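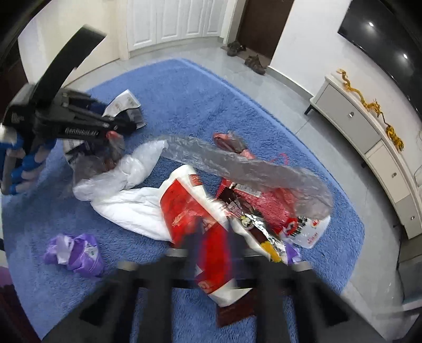 El proyecto Rendis estudia cómo enseñar a un robot a recoger objetos sin forma fija, y su responsable, Ambros Berchtold, prefiere empezar la conversación por los fracasos. «El primer modelo aprendió con cajas y botellas, y con ellas trabajaba bien», explica. «Después le pusimos una bolsa delante y no sabía dónde cerrar los dedos.» Desde entonces el grupo graba sus demostraciones en viviendas, con pinzas que una persona lleva en la mano, y con montones de envases como el de la alfombra azul: una bolsa blanca grande con estampado rojo, plástico de burbujas, un envoltorio plateado arrugado. Para Berchtold, lo difícil de un montón así es que cada pieza tapa a otra y que ninguna conserva su forma cuando se levanta.

Le pregunto por qué no se usa directamente el robot para grabar. Me responde que lo hicieron durante una temporada, con mando a distancia, y que el resultado fue lento. «El operador mira una pantalla y piensa en el brazo. Con la pinza en la mano piensa en la bolsa, y esto se nota en los datos.» En la comparación que el grupo terminó en diciembre, una misma tarea de recogida necesitaba de media 136 segundos con el mando y 19 con la pinza manual. La diferencia le sorprendió menos que otra cosa: las trayectorias hechas a mano contenían muchas más correcciones pequeñas, y el modelo las aprovechaba.

El conjunto actual, que en el laboratorio llaman Dumura, reúne unas 3175 demostraciones. No todas salieron bien. Berchtold insiste en que las fallidas se conservan, siempre que la persona haya intentado corregir el error. «Si se cae la bolsa y el operador la toma otra vez, para mí es una demostración muy buena. Antes la borrábamos, y fue una equivocación nuestra.»

El método se apoya en una idea que él describe con paciencia, dibujando en el reverso de una hoja. En lugar de predecir un solo punto de agarre, el modelo propone tres y los ordena según la deformación que espera en el material. Cuando los dedos se cierran, compara lo esperado con lo que registra la cámara de la pinza. Si la diferencia es grande, abre y pasa al segundo punto. Una versión anterior, Tanner, no volvía a mirar después de cerrar, y por eso levantaba aire con bastante frecuencia.

Quise saber qué ocurre con el movimiento rápido, que deja borrosa una parte de las grabaciones. «Nos preocupaba mucho», admite. «Probamos a quitar todos los fotogramas borrosos y el modelo empeoró. Creo que perdía el momento de la aproximación, pero todavía no lo puedo demostrar.» Me pide que escriba esta última frase tal como la ha dicho.

También reconoce límites. Los materiales transparentes siguen dando problemas, y las mallas se enganchan en los dedos. Tampoco sabe todavía cuánto depende el resultado de la habilidad de cada operador; dos de ellos aportaron casi la mitad de los datos. La empresa Vollow, que fabrica los brazos del laboratorio, ha pedido una prueba en una planta de clasificación, y Berchtold ha contestado que es demasiado pronto.

El artículo con los resultados completos debe entregarse el 31 de agosto. Falta repetir una serie de ensayos con bolsas anudadas, y mientras me acompaña a la salida sigue hablando de los nudos, de si conviene tomarlos por arriba o de lado.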